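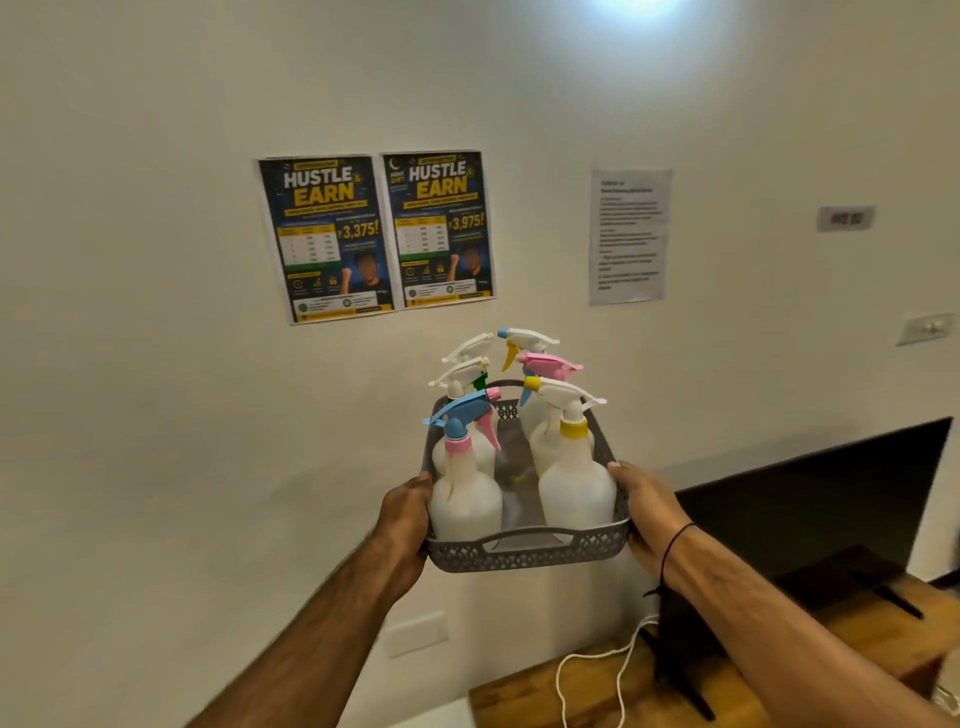
Fri 23 September

Fabric care trial, Skerkside workroom. Linen blend from Galledach, second bolt. The first bolt went in July and we never got a proper shrinkage figure from it, so starting again from scratch.

Cut 9 squares off the inner end, clear of the selvedge, and marked the warp direction on each in laundry pen. Pen bled slightly on two of them. Still readable. Overlocked all edges before washing this time, as the July ones frayed so badly the measuring marks near the corners were useless.

Washed at 40, ordinary powder, no softener. Line dried indoors overnight, pressed lightly from the back. Warp came up 23 mm short on the worst square, weft hardly moved. Worst square was the one nearest the fold. Don't know if that means anything. Would need more from the same place to say.

Colour: the rust shade (Lai) held. The green (Illa) has gone a bit flat and there's a faint tint on the white tape that was pinned to it. Tape was cotton, should have used the multi-fibre strip. Ordered more.

Iron is spitting again. Descaled it but the plate still leaves a brown spot if left standing, so keep a press cloth under it. Steam setting only up to 2 for now.

To do:
second wash on the same squares, same settings
Illa on its own at 30
ask Galledach whether the bolt was pre-washed, label doesn't say
new blade for the rotary cutter, the old one skips near the end of the ruler

Allowance on the pattern stays as it is until the second wash is measured. Squares are in the flat drawer under the long ruler, don't fold them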